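Bristo Returns and Quality – Ticket 222
Subject: Bread basket, dark brown, woven: crumbs through the floor, and the "food-safe liner not required" claim
Status: Open
Product: Evley rectangular bread basket
Supplier: Dastix
Opened by: Floor quality desk

Entry 1, Friday, 9:10 a.m.

Opening this as its own ticket. The Avcı bakery counter has complained twice about the Evley baskets and both times the complaint was closed as "customer education." I read the closing notes and I don't buy them. The notes say crumbs come through the floor of the basket only if the bread is sliced or if the basket is shaken. Avcı says they put in whole rolls, leave the basket alone on the counter, and still have to wipe under it all morning.

The listing makes three claims I would like to see backed up by something:

Close weave holds crumbs.
Liner not required.
Wipes clean with a damp cloth.

I asked Dastix what "close weave" means. They sent me back the listing.

Bench setup is simple. White tabletop, one basket, one striped roll of the kind the counter complained about.

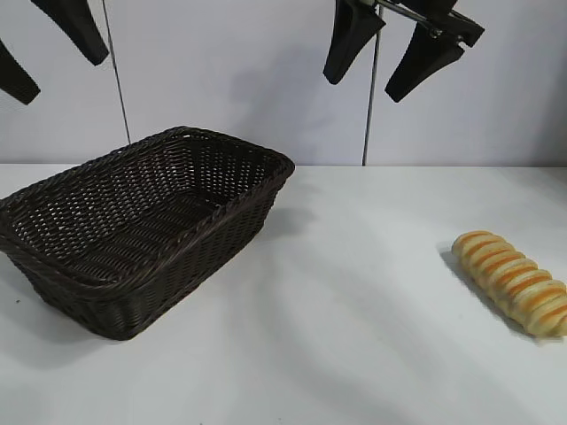 Empty basket and roll on the white tabletop.

A white top was my choice. The earlier check was done on a dark surface, and I'd like to know how anybody planned to see a golden crumb on dark brown laminate from standing height.

Entry 2, Friday, 10:40 a.m.

First, the easy questions from the support script, so that no one sends this back to me with the script attached.

Is the basket the right size for the product? Yes, for rolls of this length. Laid along the basket it should go in without bending.

Does it sit flat? Yes. I pressed on the corners one at a time and got no rocking. The Avcı ticket mentioned wobble on one unit. I can't reproduce that on mine and I'm leaving it out of this ticket.

Is the rim sound? The braid is thick and I couldn't work a strand loose with a fingernail. If the whole basket were made like the rim I would have nothing to write.

Is the weave closed? No. You don't need a roll to answer that one. Put the basket on anything pale and the light comes up through the bottom in rows of dots. Same along the far inside wall.

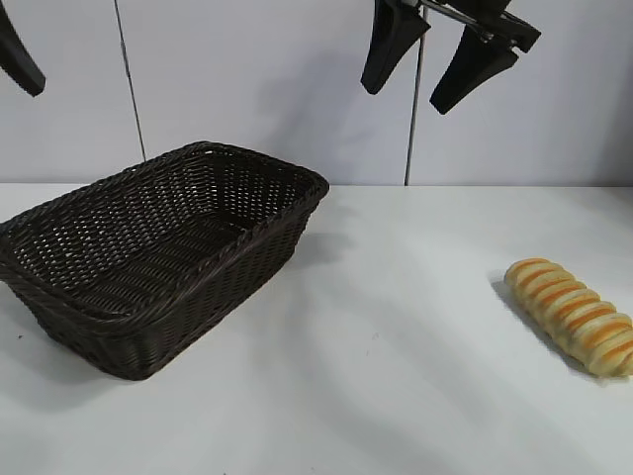 Dastix replied that small gaps are normal in any woven product, that they help air move around the bread, and that the gaps are too fine for "typical bakery debris" to pass. They also said up to 200 baskets from this batch have gone out and ours are the only complaints on record.

My notes on that reply:

I accept the first part. A woven basket has gaps. The listing should then say so.

The air argument may be true. It has no bearing on whether crumbs fall through, and if anything it tells me the holes go all the way from one side to the other.

"Typical bakery debris" needs a size. I asked for one.

As for the only complaints on record, both of ours were closed without being counted as complaints. I would like to know how many others went the same way.

Entry 3, Friday, 11:25 a.m.

Crumb test. I rubbed the crust of a roll over the basket by hand for as long as it took to get a fair scattering, then left the basket alone. No shaking, no tapping, no sliding it across the table. After that I lifted it straight up.

There were crumbs on the table. Fewer than Avcı described, more than "close weave holds crumbs" would suggest. The biggest pieces stayed inside. What came through was the fine stuff off the glaze and the flakes along the edges of the stripes, in other words exactly what a counter has to wipe up.

I did it a second time after cleaning the table, with the same result. Two runs by one person is a thin test and I know it. It's still two more than I can find in the earlier notes.

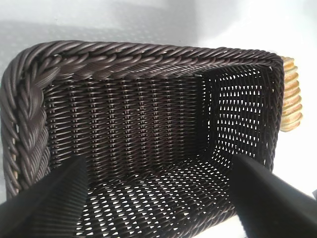
The cleaning claim took longer than the crumb test. I went over the inside with a damp cloth, as the care card says, then with a dry one. The flat runs of the sides were fine. The floor was not, and neither was the end wall, where the weave opens into those little triangles and diamonds and every one of them has an edge for a flake to hang on. The cloth pushed some crumbs through and wedged others in. I got the last of them out with a soft brush, and the care card doesn't mention a brush.

Entry 4, Friday, 1:50 p.m.

Dastix came back again. Summary, with my comments underneath.

They suggest a paper liner.
Fine, and it works. I cut one from counter paper and nothing reached the table. But the listing says a liner is not required, and Avcı bought 57 of these on the strength of that line. They would like to know who pays for the paper. So would I.

They say the weave "tightens with use."
I have never seen a basket do this. I asked for a used one to compare. No answer so far.

They ask whether the unit could be a second.
I checked it against another from the same carton. The floor looks the same to me, and so do the sides. If this is a second then the carton is seconds.
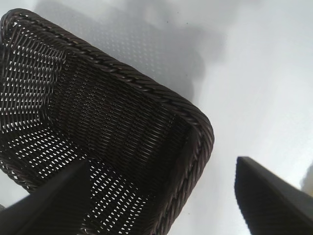 Inside of basket from above. Light gaps in floor at left, tighter look toward right-hand rim.

I'll add one caution about judging the weave by eye. It can look almost solid toward one side and wide open on the other, and I am not convinced the strands are really packed differently. Some of that is probably the angle. So I would ask whoever picks this up not to accept "the weave is closed on the right side" from anyone who hasn't turned the basket around and looked again.

Entry 5, Friday, 3:30 p.m.

Requested actions, for the listing team:

Take out "liner not required." Replace with "use a liner for flaky or glazed breads."
Take out "close weave holds crumbs" until Dastix gives us a gap size.
Add a soft brush to the care instructions.

For the Avcı account:

Reopen both earlier tickets and link them here.
Offer liners or a return, their choice. They told me they like how the baskets look and would rather keep them, so I expect liners.

For purchasing:

There's a reorder of 800 waiting for approval in November. I'm asking for a hold until the gap size arrives in writing. Purchasing has already told me that a basket is a basket. Noted.

Things I did not test: heavier loads, the same basket after weeks on a counter, and bread with seeds. I'd guess sesame goes straight through, but that is a guess and should not be quoted to the supplier as a finding.

Entry 6, Friday, 4:45 p.m.

Dastix has answered on gap size. The answer is "varies by hand." Left open, passed to purchasing with the hold request. Please don't close as customer education.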